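Ticket 1335
Product: Dredisus two-arm bench cell
Site: Undville
Opened by: Nathalie Turcotte, Nirorent
Status: Waiting on vendor

Problem: The right arm goes into protective stop while closing on the can. Error text is "grip force over limit, right." The left arm is not affected. Task is can and two cups, default speed.
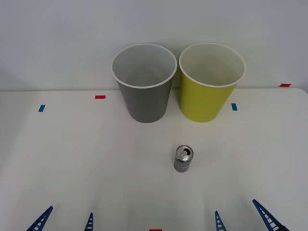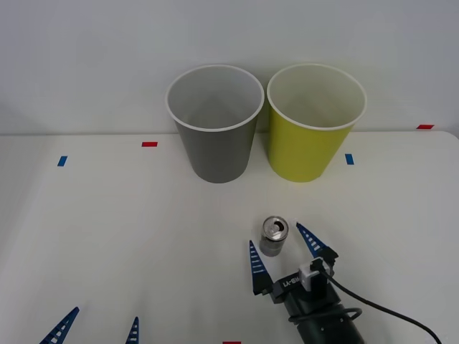

Can and cups task. First picture: both grippers open at the front of the table. Second picture: right gripper open at the can.

Log

9:10 Stopped on run 3. Cleared the fault from the pendant and restarted. Stopped again on run 12, same message.

9:40 Checked both right fingers for cracks and play. None found. Mounting screws were tight.

10:15 Ran open and close 1000 times with nothing between the fingers. No fault. Looks like it only happens under contact.

11:30 Swapped in a full can. Same fault, so I don't think the weight of the can matters.

1:05 Found the force limit for the right gripper set lower than the left. The June update notes don't mention this. I have not changed it because it is a safety setting and needs sign-off from Cha.

1:20 Right arm locked out. Left arm can still be used on its own.

Needed from vendor: the correct limit for the right gripper, and whether the update resets it. Config file and fault history attached.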